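Gripper testers wanted: come and squeeze crisp bags with us

Stoltia, hand-held gripper trials, autumn round 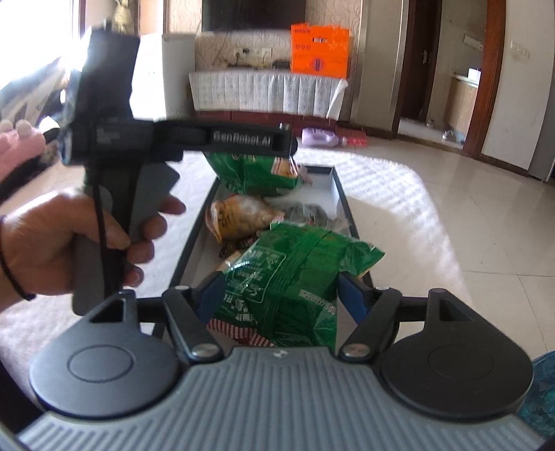

Two hand-held grippers at a tray of snack bags, with the green bag between the blue fingertips.

We are looking for people to join the next round of our gripper comparison, and we would love to hear from you even if you have never touched a robot in your life. You will spend your sessions picking things up and putting them down again with a tool you hold in your hand, and then telling us which tool you liked and which one drove you mad. It is much more fun than it sounds on paper!

What we are trying to find out

Snack bags are wonderful test objects. They crinkle, they slide, they bulge out at one side when you pinch the other, and two bags of the same size can behave quite differently. A fingertip that copes nicely with a box or a bottle may let a bag slither away at the last moment. In July we ran a first round with 54 people and came out of it with a long list of arguments, mostly about fingertip shape and how hard a person squeezes when they can't feel the bag directly. This round is meant to settle a few of them (and no doubt start some new ones).

We are comparing two sets of fingertips, which we call Mulcahy and Fultberg after the benches they were first fitted on. You will use both, in an order drawn on the day. Please don't read up on either beforehand. Your first impression is worth a lot to us.

What a session is like

A session lasts two hours, with a tea break in the middle. We show you how the tool opens and closes, you have a play until you feel comfortable, and then you work through the picking tasks at your own pace: lift a bag out of a tray, set it down, turn it over, fish one out from under another. Some tries will fail. We need those as much as the good ones, so please don't apologise when a bag drops, and don't go back to tidy up a grasp you weren't happy with.

Movement of the tool and the view from its camera are recorded during the tasks. We also ask for a short score after each set and a chat at the end. Grumbles are welcome. Last round's best suggestion, a change to the angle of the handle, came out of a five-minute moan over biscuits.

Most of the tray work is done on the floor, so you should be all right with kneeling or sitting low. We have cushions. If the floor doesn't suit you, say so when you apply and we will set you up at a table, where we have places too.

Who can take part

Anyone aged 18 or over. We are especially keen on left-handed people and people with small hands, as we had too few of both in July. Long nails are fine. If you have a sore wrist or had hand surgery recently, please wait for a later round; the tools get heavy after a while.

You need to manage at least three sessions. If you can do all 9, even better, as we want to see how people change once they know a tool well. By the end a regular will have made around 700 grasps, and you do notice the difference.

What you get

Every session is paid, at the same rate for everyone, and the rate is in the information sheet we send before you decide anything. Travel within Prultport is covered. You can stop at any point and you will still be paid for the session you are in. There is also a sealed supply of snacks for people to eat, kept well apart from the test bags, which by then have been through a great deal.

How to apply

Fill in the sign-up form on our website, or ring the Stoltia front desk in Prultport and ask for the gripper trials. Tell us which hand you write with, which days suit you and whether you would like floor or table. Daytime and evening slots are both available.

Sign-up closes on September 26, 2020. Everyone who applies will get a reply, and if this round is full we will ask whether you'd like to be kept on the list for the next one, when we move on to socks.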